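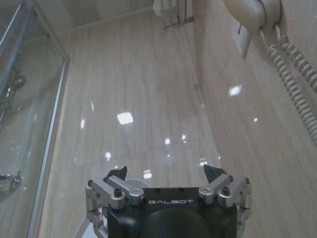 4.2 What the arm costs once it's in the room

Search this site Articles Authors Go

August 5, 2018 — by Lorena Montecinos

I'll start with money, because that's where my own planning went wrong. The sticker price of the arm was the easy line in the budget, and I had it filled in by February. The gripper line took me far longer. Bathrooms like the one in Figure 4 are a pain to buy for: glossy marble-patterned walls that throw back every light, a glass shower enclosure, a towel up on a metal rack, coiled cords hanging near the corner. I had priced a plain two-finger gripper and figured we were done. Then I sat down with the people who run housekeeping at Avau and went through what they'd want it to pick up, and my tidy little spreadsheet fell apart (I kept the old version, it's pretty embarrassing).

Figure 4. Two-finger gripper, open and empty, in a bathroom.

So I split the budget in two. The first part is stuff you buy once, like the arm, the base and the charger. The second part is stuff you keep on buying, and I'd guess most first-time planners leave it thin. Fingertips are my favorite example! Stulia quoted us 33 dollars a pair and Arna quoted 27, and I went with the pricier ones — they ship in a week, and a week of a parked robot costs us more than the gap. We put 700 dollars a year against tips alone. Spare bolts and joint parts came to another 271, all from Boateng, who will at least answer the phone.

I also set money aside for shiny rooms. Reflections and clear glass can be hard on depth cameras, and I wanted cash for extra sensing before anybody had to come ask me for it. My co-planners thought this was too cautious, and maybe it is. I'd still do it the same way, and I'd write it in as its own line so it doesn't get eaten by shipping. Section 4.3 goes through the lease option, which I liked a lot less than I expected to.

14 shares | 3 comments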